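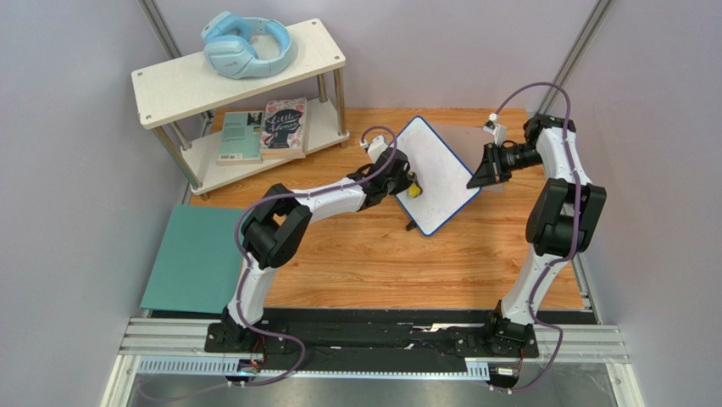
A desk corner with the two-tier shelf, a teal-green mat or board and the small whiteboard.

Small Whiteboard and Desk Shelf FAQ
Written by Morag Aitken for Brustdale. Updated October 6, 2023.

Will the whiteboard fit on my desk next to the shelf?
On most desks, yes. Put the shelf in a back corner and keep the space in front of it for the board. The lower tier is meant for things that lie flat, such as a couple of paperbacks. Headphones are better on the top tier, where they have room above them.

How do I stand the board up?

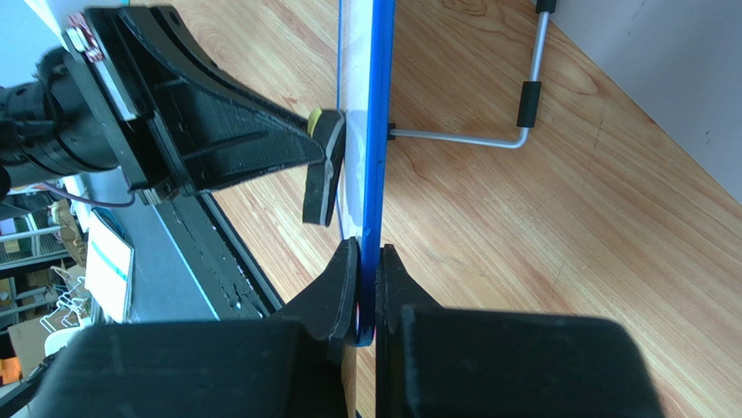
The Gidano stand is a single piece of bent wire, sold separately from the board. Set it on a level surface and check that the board doesn't rock before you write on it. The wire is held to the board with a small black clip at about mid-height, and the black foam sleeves on the wire should stay where they are. If a sleeve has split, write to us for a new pair.

Can I use the board lying flat?
Yes. Many people prefer it flat for quick lists. Turn it to whatever angle suits your writing hand.

Which markers should I buy?
Any low-odor dry-erase marker will do. We sell the Eltari fine tip in packs of 2. Put the cap back on between notes and store the marker on its side.

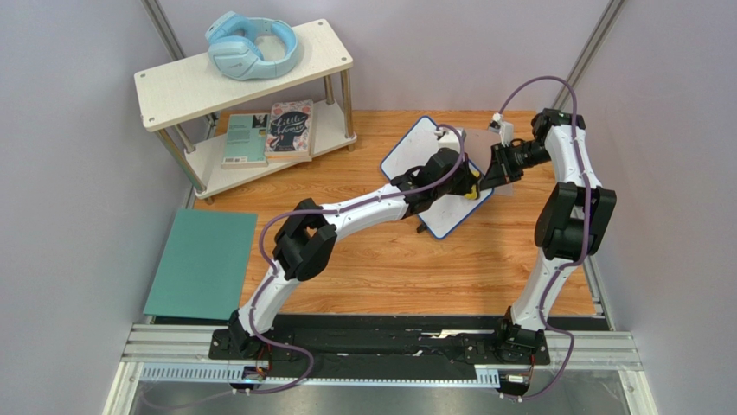 Don't use permanent marker. If it happens, go over the line with a dry-erase marker, wait a few seconds and wipe both off together.

Why are there faint marks left after I erase?
Ink that sits for days gets harder to lift. Red and pink are usually the worst. A dry eraser takes off most of it — the rest needs a damp cloth.
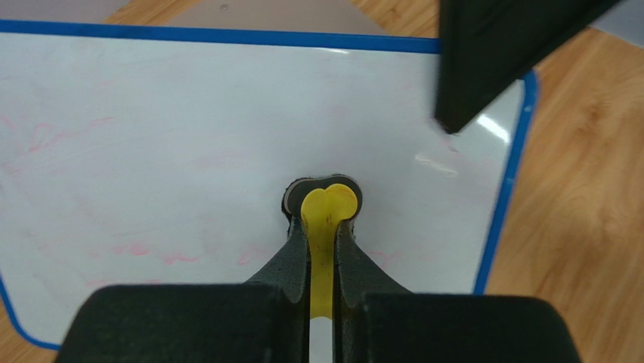
Use plain water first, then a little whiteboard cleaner if the color is still there. Wipe toward the rim and dry the corners, where dirty water tends to collect. Scouring pads will scratch the surface.

How much weight can the shelf take?
Keep it to books and small items. Tighten the fasteners by hand after the first week.

Do you ship spare parts?
Clips and sleeves ship from our Bogale warehouse, normally within a week. Erasers are out of stock until late October.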